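4. How the sayings were read aloud

4.1 Choice of text

Both groups worked from short sayings of the desert monks, the kind of story in which a younger monk asks an elder for a word and gets a reply of a line or two. The Hastville group used the Prothero anthology, which prints 1059 sayings under the names of the elders. The Dotdale group used the Cadix reader, a smaller book arranged by theme, with chapters on patience, silence, anger and so on. We did not ask either group to change its book. The difference turned out to matter more than we had planned for, and most of this section deals with it.

In the Prothero anthology a reader meets one elder at a time. Several sayings by the same man follow each other, and some of them pull in different directions. An elder who tells one visitor to stay in his cell tells the next one to go out and find work. The Hastville readers noticed this early. At the second meeting they spent most of the hour on whether the elder had changed his mind or was speaking to two different people with different needs.

Figure 7. White object with blue marbling, on a white base.

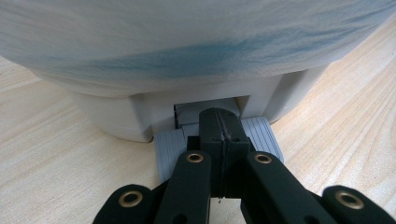 The Dotdale readers had no such trouble, as the Cadix arrangement puts the two sayings in separate chapters. They tended to treat each saying as a rule. When asked what a story meant, they usually gave an answer that began with "we should." The Hastville readers more often began with the visitor: who he was, what he wanted to hear, and why the elder was short with him.

4.2 Order of reading

Each group held nine meetings. A meeting opened with one saying read aloud twice by the same reader, followed by a few minutes of silence. The leader then asked for anything that had stayed in the mind. No background was given until this first round was over. We had asked for this order because in our earlier work an introduction by the leader tended to settle the meaning before anyone else had spoken.

The double reading was unpopular at first. Some people in Dotdale thought it childish. By the fourth meeting the complaint had gone away, and two members said that they now waited for the second reading before they tried to follow the story at all. In Hastville the second reading was sometimes given to a different voice, against our instructions, and the talk afterward often turned to how the elder's answer should sound. One reader made him stern and the next made him tired. We have kept these meetings in the study but marked them in the notes.

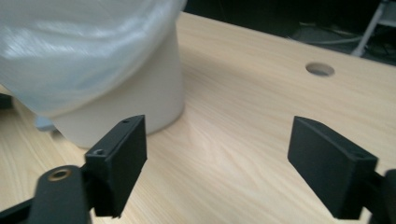
Silence after the reading varied in length. Leaders were told to let it run until it felt complete, and they understood this in their own ways. We have no measure of it and make no claim about its effect. What the notes do show is that questions came sooner in Dotdale, and that the first question there was nearly always about a word: what a cell was, what was meant by the passions, why a monk would weave baskets and then burn them.

4.3 Stories without a stated lesson

A number of the sayings end without any clear point. The elder says nothing, or walks away, or gives an answer that does not seem to fit. We had expected such sayings to produce the shortest discussions. In both groups they produced the longest. People returned to them at later meetings, often when a different saying was on the table, and some members retold them from memory with small changes. In one retelling the silent elder had gained a line of speech. The rest of the group accepted it without comment, and when the printed text was read out again several people were surprised to find the line missing.

We take this as a sign that the listeners were filling the gap for themselves, and that the open ending is part of how the story teaches. 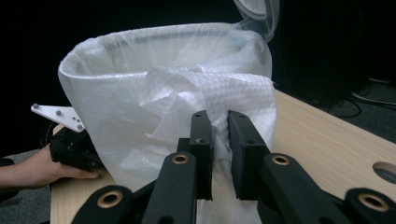 Eirlys Wogan, reading a draft of this section, thought we had gone too far at this point. In her view a missing lesson may simply be a lost one. Many of the sayings were passed on by people who knew the elder and his habits, and a reply that puzzles us may have been plain to them. She added that a group which enjoys a puzzle is not necessarily learning what the story was told to teach.

We accept the first part of this. We cannot show that any given ending was meant to be open, and the two printed books differ in where they cut some of the stories off. Our claim concerns only what present-day listeners do with the text in front of them. On the second part we have less to say, as neither group was asked to put a saying into practice between meetings. The seven members we spoke to afterward are discussed in section 5.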